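Tisier Bench Notes
01/03/2026

Okay, settle in, this is going to be a long thread. A few of you asked why the teardown cell was down for most of last week, and I promised I'd write it up once I'd calmed down. I have mostly calmed down. There's tea.

Quick background for the newer folks: at Tisier we take old office desktops apart and put them back together with a robot arm, over and over, so that the refurb line at Dedley can eventually do the same thing at volume. Memory, processor, hard drive, expansion card. In and out, in and out.

The part everybody wants to see is the memory. It's a skinny little board with very little to hold on to, and the gripper has to carry it by the edges, dead level, right over a case full of metal corners.

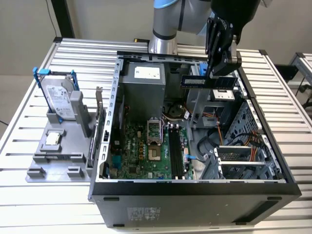

Memory module in the gripper, with the drive and processor parked in the fixture to the left.

So, the fault. On cycle 887 the arm went down to seat a module and just kept pushing. The force limit should have stopped it way before anything flexed. It didn't. I heard a creak (if you've ever leaned on a motherboard by accident you know the one) and I hit the stop button so hard I bruised my palm.

First, nobody got hurt, and I want to say that before we get into the nerdy bits. I was standing outside the marked area with my hand already near the button, the way we're all trained to, and I'm very grateful to whoever nagged us into that habit.

Damage: one cracked memory slot latch, one module with a chewed-up edge, and a board that wouldn't post afterward. That machine went to the parts shelf and we swapped in another one from the same batch. Poor old thing, it had done a lot of work for us.

My first guess was the gripper fingers. We'd changed the pads the week before and I was so sure I'd tightened something crooked that I spent an entire afternoon taking them off and measuring them. They were fine. They were lovely, in fact. Sorry, fingers.

Second guess was the camera calibration, and that ate another day. I reran it 8 times, with the lights on, the lights off, the blinds half down. Every run landed within tolerance. I was starting to take it personally!

Then I finally did what I should have done first and read the log all the way through, every one of its 3712 lines, with a ruler held against the screen like my grandmother reading a knitting pattern. The force sensor had been zeroed in the middle of a move, while the arm was already touching the module. So the controller thought "pressing hard" was "not pressing at all" and cheerfully asked for more. 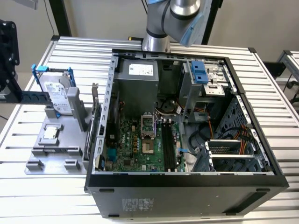
Thread length: 7 min read

Why did it re-zero there? We'd updated the Vogler motion package, and our own startup script calls the zeroing routine whenever the connection drops and comes back. A cable that runs up the arm had a tired connector. It blinked out for a moment, came back, and the script did exactly what I had written it to do. My script, my comment at the top of it – "safe to call anytime." Oof.

What we changed: zeroing now happens only at the home position, with the gripper open and empty. If the connection drops, the arm stops and stays stopped until a person walks over and looks. There's also a hard limit on how far down it can travel over the slots, and that one lives in the safety controller where my scripts can't get at it.

The cable got replaced, obviously, and I've put the connector on the monthly check sheet. I also tugged on every other connector in the cell while I was at it and found one more I didn't care for, so that got replaced too.

We also went back over the pick order with the folks at Grernora, who run a similar setup, and they had the same line in their startup script. Same routine, same cheerful assumption. They've pulled it. If you zero a force sensor automatically on reconnect, please go look at yours today, I'll wait.

Since the restart we've been running at reduced speed with somebody at the button for every memory insertion. It's slow and a little dull and I'm perfectly happy with that. Speed goes back up later in March if the logs stay boring.

Somebody asked whether I'll share the checklist we use before a restart. Yes! It needs a tidy first – half of it is in my handwriting and there's a soup stain on page two. I'll add it to this thread when it's typed up.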